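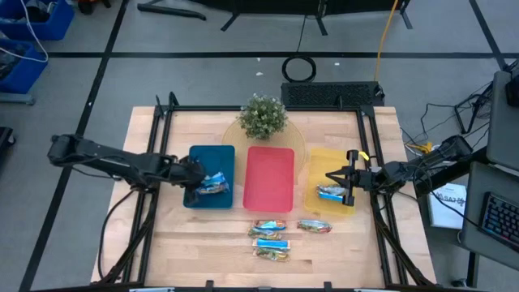
Step 1. Set up the shared zone

Two arms working over one table need three zones defined before power is applied: left only, right only, and shared. For a three-tray sorting cell, the outer trays belong to the arm on that side and the center tray is shared. Write the zones into the cell file under the same names the operators use (blue, red, yellow).

Set the lockout distance between grippers to 300 mm. If one gripper is inside the shared zone, the other holds at its boundary until the first has left.

Step 2. Check the table

Trays go side by side with the long edges parallel. Packages waiting to be sorted stay on the wood in front of the trays. Keep them apart from each other where possible – a gripper that closes on two wrappers counts as a failed pick.

Anything tall, such as a potted plant, stays at the back and is entered as a keep-out volume. Measure to the tips of the leaves and add 10 mm.

Step 3. Check the cables

Move each arm by hand through its full reach with the drives off. No cable may pull tight or cross the tabletop. Floor cables behind the table stay clear of the operator's path to the stop button.

Step 4. Run at reduced speed

Run 9 picks per arm at reduced speed, one arm at a time, then repeat with both. Keep a hand on the stop button throughout. Shiny film wrappers slip at low grip force, so raise the force in small steps and stop at the first visible crush mark.

Step 5. Record the result

Log failed picks, boundary holds and stops on Form 551. Florencia Vergara at Grilari signs off new cells on Monday mornings. A cell moved to another table is treated as new and starts again at Step 1.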